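工坊小窍门：在台面上试夹爪、换相机、比控制器

目录：家用工坊 > 机械臂 > 试用与比较

本页收的是在小台面上试用夹爪、腕部相机和控制器时用得着的做法，试件以旧台式机主机为主，也有厨房里的杯子和瓶盖。条目按平时动手的先后排，可以跳着看。和上一版相比，重写了相机和线缆两节，删掉了气动吸盘那一节，吸盘另有一页。

试之前先把台面定下来

比较两只夹爪，最怕中途换了桌子。桌面高低、底板软硬、灯的位置都会影响结果，所以先把这几样固定，再开始装第一只夹爪。

底板用厚一点的中密度板，四角垫橡胶脚，臂的底座用螺栓穿过底板锁死。用桌边夹也能凑合，但手臂伸直加速时底座会扭，扭一点点，到指尖就是好几毫米。锁好以后用手推一推大臂，看底座有没有跟着动。

试件的位置用两条挡边来定，左边一条，后边一条。机箱推到两条挡边都贴住，位置就回来了。不要用胶带画框，胶带会翘，画久了自己也认不清哪条是新的。挡边用方木条，拧两颗木螺丝，沉头。

机箱侧躺着试的时候，底下铺一张防滑垫，抽屉里用的那种网眼垫就行。太厚的海绵垫不要用，夹爪往下压时整个机箱会沉下去，力的读数也跟着变软。

零件盒放在手臂够不着的一侧。掉进工作区的螺丝，停了臂再捡。

夹爪：先看指头，再看力

买夹爪时多数人先看夹持力。拆装电脑这类活，力够用的夹爪很多，指头合适的很少。

量三个尺寸：指尖厚度、指尖宽度、合拢以后整个爪体最宽的地方。前两个决定能不能伸进去，第三个决定伸进去以后会不会撞到旁边。爪体宽的夹爪在空桌面上什么都抓得起来，一进机箱就被横梁和接口外壳挡住。建议剪一块硬纸板，按爪体最宽处的轮廓剪，先拿纸板在机箱里比划。纸板过不去的地方，夹爪也不用试了。

Korno 的窄指夹爪我们用了两个冬天，指尖薄，够得着内存插槽两头的卡扣，缺点是指根容易积灰，开合时有沙沙声。清的办法是把指头张到最大，断电，用软毛刷从里往外刷，再用不起毛的布擦一遍导轨。不要喷润滑剂，喷了更粘灰。

Radek Matoušek 借给我们一只宽指的，指面有弧度，抓杯子、瓶盖、圆旋钮都稳，抓扁平插头就打滑。后来在指面上贴了一层薄硅胶片，打滑好了一些，厚度却又多出来一层，机箱里的缝就更难进。两种活都要干的话，宜备两副指头，不要指望一副贴片解决。

换指头的几点：

螺丝先全部带上，再对角拧紧，和装轮胎一个道理。
换完空夹一次，从侧面看两个指尖是不是对齐。错开了就松开重来，别靠力气夹正。
旧指头用小袋装好，写上是哪只爪的，左右分开。
重新标零点。漏了这一步，后面记下来的开度全是错的。

指尖贴片的选法

贴片材料手边有什么就先试什么，但每次只换一种。硅胶摩擦大，怕油；热缩管套上去简单，用久会转；砂纸别用在电路板旁边，掉粉。自行车补胎用的橡胶片剪成条也好用，背面拿酒精擦干净再贴，压一夜。

导电的东西一概不上板子。铜箔、铝胶带、带金属丝的布，看着薄而结实，一旦掉下来就不好找了。

试力的时候不要一上来就夹真零件。先夹一块橡皮，再夹一截吸管，再夹一颗生鸡蛋大小的塑料球。吸管扁了，说明最小力还是偏大，插拔细线的时候要另想办法。

夹持测试怎么记

每只夹爪做同一组动作：伸入、合拢、提起、停住、放回、退出。一组做 60 次，中间不调参数。调了参数就从头再来，前面的数作废，但纸别扔。

记录表不用复杂，一行一次，写成功还是失败，失败的写一个词：滑、偏、撞、卡。别写长句，写长句的人到后半段就开始偷懒了。我们那本夹爪记录到今年七月一共 1,652 行，翻起来最有用的就是那一个词，一页里「撞」字多，就去查路径；「滑」字多，去查贴片。

试到一半要接电话、吃饭，在表上画一道横线。电机凉下来以后头几次的手感和热着的时候不同，有了横线，回头才看得出来。

两个人一起试，动手的人和记录的人不要中途对换。Zuzana Vondráček 判「偏」比我严，她记的表和我记的放在一起，同一只夹爪像两只。现在的做法是开始前先一起看几次，说好什么样算偏，写在表头。

腕部相机：装法和角度

相机装在腕上，好处是跟着手走，手到哪看到哪。坏处是指头总要挡掉一块。挡多少取决于支架高度和倾角，这两样都可以用垫片来试，不必急着打印新支架。

支架高，看得全，但机箱里容易碰到横梁。支架低，进得去，指头占的地方就大。我们的折中办法是让指尖落在画面下半部靠中间，指尖前面留出够用的空当，好看清要去碰的东西。具体留多少，看零件大小，拆散热器和拔跳线帽不是一回事。

倾角调好以后，在支架和腕部接缝处用记号笔画一条线，两边都画到。碰歪了看线就知道，不用重新猜。

对焦也要管。带自动对焦的相机在金属面前常常来回找焦，画面一松一紧。能锁就锁，锁在指尖前面一点的距离。锁不住的型号，Matúš Čierny 的办法是在镜头圈上点一滴可剥离的胶，干了就不动，要调再揭掉。

镜头擦拭用镜头纸，别用工作服的下摆。厨房里试过以后尤其要擦，油膜薄的时候肉眼看不出，只觉得画面发白。

灯光

机箱里全是亮铁皮，一盏强灯直照，反光的位置会随着手臂移动，识别程序一会儿看见一会儿看不见。换成两盏弱一点的，从两侧斜照，灯罩上蒙一层描图纸。描图纸离灯泡远一些，LED 灯也一样，闷久了会黄。

窗帘拉上。上午试一只夹爪，下午试另一只，窗外的光差得很多，比出来的结果说不清是谁的。我们有一回就这样白忙了一天，后来把台子搬到了不靠窗的一边。

暗处别一味加亮度。爪体自己会投影子，主灯放在爪体背后时，影子正好盖住要操作的地方。把灯往侧面挪一个手掌的距离，再看。

控制器：先比手感，再比功能

手上有两台控制器，一台是随臂来的，一台是 Kirmont 的旋钮盒。功能表上 Kirmont 少了好几项，平时用得多的还是它，原因在旋钮：戴着手套也能一格一格地拧，每格走多远心里有数。随臂来的那台靠触屏，手套一戴就不灵，摘了手套又得重新戴防静电腕带。

比控制器时用同一段路径，走同样的速度，只看三件事。一是松手以后臂停得干不干脆，二是慢速时有没有一顿一顿，三是急停好不好按。急停不好按的直接退掉，别的不用比。

微动速度单独设一档。进机箱前切到微动，退出来以后再切回去，养成习惯。Bořivoj Procházka 在旋钮盒上贴了一块红胶布，转到微动档时箭头正对着红胶布，看一眼就行。

腕关节转到 180 度附近要留神线缆。有的控制器到了限位会自己绕另一边转回来，线就缠上了。第一次跑新路径，手放在急停上，看着它走完。

线缆

相机线和夹爪线分开走，各用一根螺旋套管，只在肘部绑在一起。绑扎带用魔术贴的，尼龙扎带剪的时候容易伤线，剪下来的碎头也会蹦进机箱。

线要留余量，余量留在肘部，不留在腕部。腕部垂着一圈线，进机箱时会挂住散热片或者接口的边。检查的办法是把臂开到最远、最低、腕部转到底这几个姿势，每个姿势停一下，用手指轻轻拨线，绷紧了就再放一点。

插头松动是画面丢帧最常见的毛病。在怀疑相机和控制器之前先把插头按一遍。插头旁边点热熔胶的做法不推荐，拆的时候很费事，用一小片打印的压板就可以。

旧主机当试件要注意的

先断电，拔掉电源线，再按几下开机键，放掉余电。电源盒不要打开，也别让夹爪去碰它。

机箱内侧的铁皮边有的没有卷边，手和线都会划伤。用手指隔着手套摸一圈，毛的地方贴布胶带，等试完再揭。

拆下来的螺丝按位置摆在一张画了草图的纸上，不要混在一个碗里。硬盘架的螺丝和主板的螺丝看着一样，牙距常常不同，拧错了就滑丝。

处理器插座的针脚最娇气，不管是哪一种插座，针脚一弯，这块板子就只能当试件了。所以专门留一块报废板来练，好板子不上台。练拨压杆的时候先用手做一遍，感觉一下要往哪边让开、抬到什么位置才松，再把动作教给臂。直着往上提多半提不起来，卡住以后电机还在使劲，容易把压杆掰弯。

纽扣电池可以先取下来，免得夹爪碰落以后滚进缝里。留着也行，那就在路径里绕开它。

厨房里的试件

杯子、瓶盖、勺子，这几样拿来试宽指夹爪很合适，打碎了也不心疼（杯子用旧的）。瓶盖要选有竖纹的和没有竖纹的各一个，竖纹能帮贴片咬住，单用有竖纹的会把夹爪估得太好。

湿杯子单独算一组。水膜厚薄不好控制，我们的办法是杯子浸一下，倒扣在架子上等 11 秒，再开始夹。等多久不要紧，每次一样就行。

碰过食物的夹爪回到电脑台之前，指头要拆下来洗，晾干再装。糖水最麻烦，干了以后发粘，「滑」的次数会变少，看着像进步了。

几个常见问题

合拢以后指尖张口，像鸭嘴：多半是指根螺丝没拧匀，松开重拧。还是张口，检查贴片是不是一边厚一边薄。

夹爪到位以后总是偏同一边：先看底座，再看挡边，最后才去改程序里的偏移量。直接改偏移量，下次有人把底座拧紧，又偏回来。

画面里的指尖位置和昨天不一样：看支架上的记号线。线对得上，就看指头是不是换过。

控制器反应慢半拍：先把同一台电脑上的录像关掉试试，再换线。

同一只夹爪，两个地方试出来差很多：Marek Halás 在 Ullville 的车库里试 Korno 窄指，失败比我们多一倍，查到最后是他的底板直接放在洗衣机旁边，机器一甩干就抖。

收工

臂回到停放姿势，指头半开，别夹着东西过夜，硅胶片会压出印子。断电以后盖一块布，灰少很多。记录表当天就夹进夹子，写上用的哪只爪、哪副指头、哪种贴片。灯最后关。

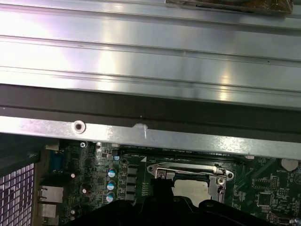

在处理器插座上试窄指夹爪，进爪方向比夹持力更要紧，先把旁边碍事的东西认一遍再动。指头从下方伸上来，已经盖住插座左半边的一部分，左侧的支架也跟着挡掉一些，而压杆走的是上边和右边，这两边还看得清，练拨杆就从右边下手。左边紧挨着一列黑色方形电感，再过去是一列蓝顶电容，爪体偏过去容易蹭到，微动时往右让一点。纽扣电池在右上角，旁边的板上印着 BATTERY，路径抬高以后别从它上面横扫。上方那块带横棱的银色金属面反光很重，调曝光时不要拿它当基准，按插座那一片灰色来调。主板下半部落在夹爪的影子里，要往那边走，先挪灯。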